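Brolden open house, Wonport, May 21, 2024

The flyer promised "calm bedrooms, sorted in 15 minutes." I paid the 3 dollar entry and went up to the bedroom at Itura House with my doubts.

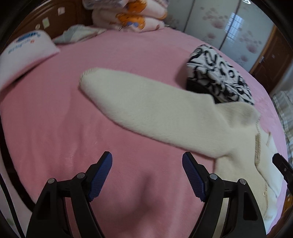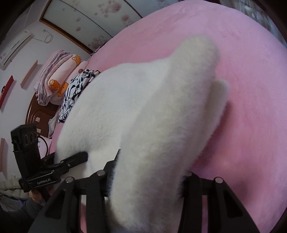 The pink bed at Itura House, with the folded blankets stacked at the head.

Cartoon blankets in a neat pile, fine. But the black-and-white cloth had no place to go that I could work out, and the fuzzy sock raised the old question — where is its partner? The handout had a page on pairing socks and I still couldn't tell you the method. The full course costs 362 dollars. I'll keep my money.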